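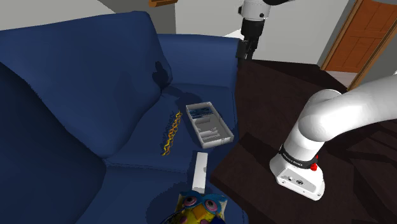
Rent the Simulator First

Vinaver sells a tidying package for living rooms in two parts. The first is a simulator seat, which gives you rendered rooms, a stock of small objects and an arm to move them with. The second is a visit, where Kirnunico, their partner for installations, brings an arm to your site and sets it up. The sales page pushes you to buy both together. I think most small teams should buy the first part and wait on the second.

I have had a seat since June. The sofa task is the one I keep going back to. A white tray with thin dividers sits on a dark blue cushion, with a yellow chain to one side of it and a plush owl with big pink eyes near the front. The arm is a Franka. It sounds like an easy job, and for a person it would be. My first setup finished 16 runs out of 40.

Most of the failures were the chain. It is twisted on itself, so there is no one good place to take hold of it, and my grasp planner wanted one. The tray gave trouble too, for a duller reason. It lies at an angle, and I had written my code as if trays were always square to the sofa. I fixed that in an afternoon. With a rented arm on the floor I would have paid for that afternoon at the visit rate.

The seat costs 900 a year. Tanui charges less for something similar, but its rooms are bare and the objects are mostly blocks and cups. Korerico has better lighting and a very slow loader. Vinaver's objects are the odd ones people really leave on furniture, and that is worth the difference to me.

I do have complaints. The shadows on dark fabric are so deep that I lost time on bad depth readings there, and the manual covers lighting in a single paragraph. Cushions are my bigger worry. I would not trust any simulated sofa to give under a gripper the way mine at home does, and Vinaver publishes no test that would change my mind - they should.

That is the fair case for the visit, and I expect to book one. I will do it when the chain works in 37 runs out of 40, and I would like Vinaver to stop offering the discount only to people who book on the first day.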